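2021-04-10

Back at the old Dell tower this morning, the one Edgardo Galang wants stripped for the Erkport shelf. Side panel's off and I left it lying on the slatted table (so much easier on my back than the floor!).
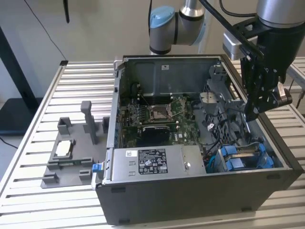 Notebook 12, p. 11

CPU socket is empty, so that's one less thing to chase. Power supply is still in, with the blue release latch at the corner of the case – try that before you go hunting for a pry tool, please! Blue drive carrier goes in the Conero bin, tag 893. I'll do the memory slots with the soft brush after lunch.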